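Feb 3, 2022
Head covering, judo fit – version 3

Second batch of the knit came in from Nenari, 759 grams in all, enough for seven caps with a bit left over. Cut the first on the old pattern with the neck shortened by two fingers. The Clurley club wants it to stay put through a full bout on the ground and to come away at once if someone gets hold of it. Those two pull against each other and always will.

Seam at the crown is flat now. Version 2 had a ridge there and both players who tried it complained after breakfalls.

Grip test on the dummy: back panel lets go cleanly, left side drags. Think the stitch is too tight over the ear – loosen and repeat. Pull log stands at 1,968 entries including the Tresside ones, so the sheet needs splitting before anyone adds more.

Rules: the Nasution tournament will look at a covering on the day but wants a sample beforehand. No pins, no hard edges, nothing tied at the throat. Their letter is in the blue folder.

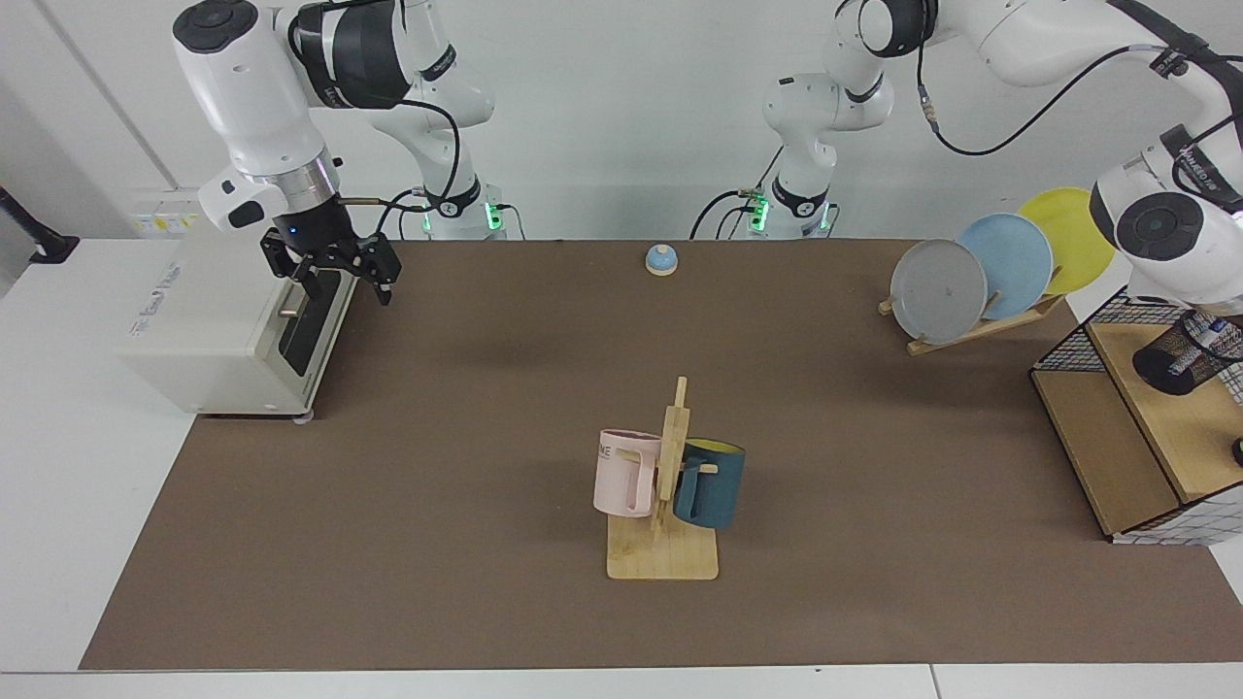 Still to do in February: wash the first cap ten times and measure it again. Ask Clurley for head sizes for the juniors, as the small is a guess. Black thread is nearly out. Left side seam first, then the sample goes off.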